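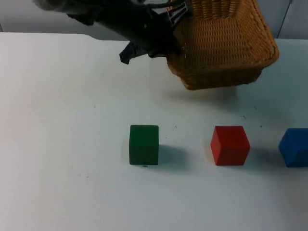
Basket slips in gripper after cable change, two-arm table cell

Board: Setup and Maintenance

cao_bench wrote:
Hello all. I look after a small cell with two arms and one white table. The task is simple, move a wicker basket and put wooden cubes in it. In October I changed the cable bundle on the left arm, and since this work the basket rotates in the gripper when it is lifted. It does not fall, but it hangs tilted and then the place where it is put down is different each time.

Grip force is set to 30 N, speed is 85 percent. The lift height I left at 415 mm as before. I made the zero of the gripper two times. What should I check next?

Gendow29 wrote:
First the cables. If the bundle is too short over the last joints it pulls on the wrist, and you will see this as a small rotation error only in some poses. Move the arm by hand to the highest pose of the lift and feel if the bundle becomes tight.

Also 30 N is low for a thing with a woven rim. I would go higher.

brevarmont_tech wrote:
I do not agree about the force. Wicker gives way under the finger, so with more force you only press it flat and it slips later. We had the same with a Sondodlow gripper and the answer was new finger pads and a grip point nearer to the middle of the long side. When you hold a basket close to a corner, it will always want to turn.

Please check also your start positions. With us the operators were putting the basket back by eye.

cao_bench wrote:
Thank you both. The bundle was indeed tight at the top, I gave it more length and fixed the clamp again. It is better but not perfect.

About the start positions, we also do it by eye. Basket at the back of the table, turned a little, cubes in a row in front of it,

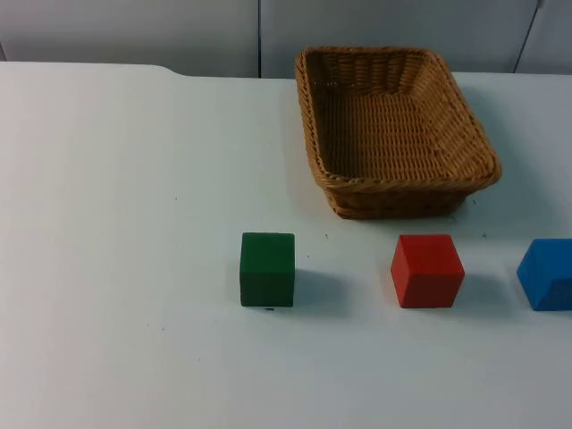

and the program takes the grip point from a taught position, so if the basket is turned a few degrees more, the fingers close nearer to the corner. I think brevarmont_tech is right on this point. I will put small tape marks under the rim corners.

Gendow29 wrote:
Tape is fine, but wipe the table before, it will not stay on dust. And I still say try more force, one run costs you nothing.

cao_bench wrote:
I tried it with new pads and the old force, and I keep it like this for now. The arm is slowed down for the lift only. One more from the same table:
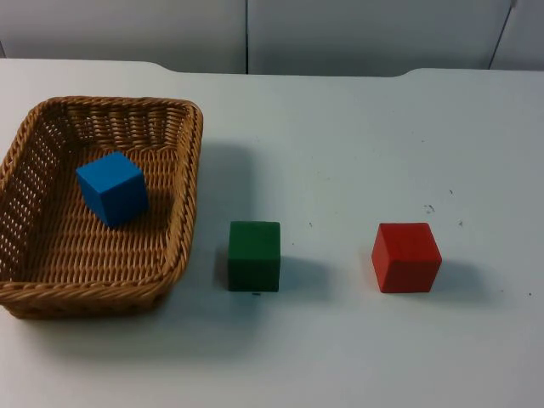 Blue cube in the basket, green and red on the table.

brevarmont_tech wrote:
Write down the length of the bundle you have now. At the next cable change you will need it.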